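How does a robot hand know how to hold things?

By Ratree Petchrat

Pick up a pencil. Now pick up a full glass of water. Did you notice that your hand did two different things? With the pencil you used the tips of your fingers. With the glass you used the whole hand, and you were more careful. You did not need to think about it, because your hand has practiced since you were a baby.

A robot has to start from zero. The part of a robot arm that holds things is called a gripper. Many grippers have only two fingers, and these fingers have no bones and no knuckles. They open and they close, and almost everything the robot does must be done with this small movement. Try it at home: hold your thumb straight and one finger straight, and use only these to put on your sock. It is slow work!

At our workshop in Atutcombe we compare grippers. This year we have 2 kinds of fingers to test. The first kind is called Nirier. It is hard and flat on the inside. The second kind is called Fetix, and it has a soft skin, a little like the bottom of a running shoe. Both are fixed to the same sort of arm, so that the test is fair. If we changed the arm and the fingers together, we would not know which one made the difference.

A bottle is a very good thing for testing. It is round, so flat fingers touch it only in a thin line on each side. It is smooth, so it can slide. And it is tall, so if you push it too high up, it falls over. A toy block is much easier, because it has flat sides. But a block is small, and the fingers must come down in exactly the right place.

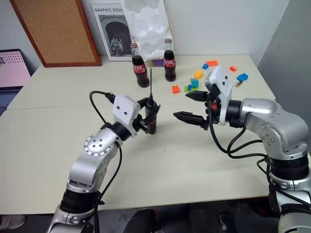 Two arms together can do more than one arm, in the same way that you use one hand to hold a jar and the other to turn the lid. But two arms also bring a new problem - they can bump into each other. The computer that controls them, which we call the controller, must know where both arms are all the time. When one arm holds something, the other one must come near it slowly and stop in time.

How hard should the fingers squeeze? If they squeeze too little, the bottle slips. If they squeeze too much, a thin cup will bend or break. In our test every pair of fingers makes 700 grips, and for each grip we write down one of three words: held, slipped or dropped. In the first round the hard fingers slipped 166 times. The soft fingers slipped less, but they got dusty, and we had to clean them with a damp cloth before they worked well again. So I cannot tell you yet which kind is better. We will do the next round in July, with wet bottles.

You can make your own gripper test. Take two wooden spoons and ask a friend to choose five things from the kitchen, nothing sharp and nothing made of glass. Try to lift each thing with the spoons. Then put a rubber band around each spoon and try again. Write down what happened both times, also when it went badly.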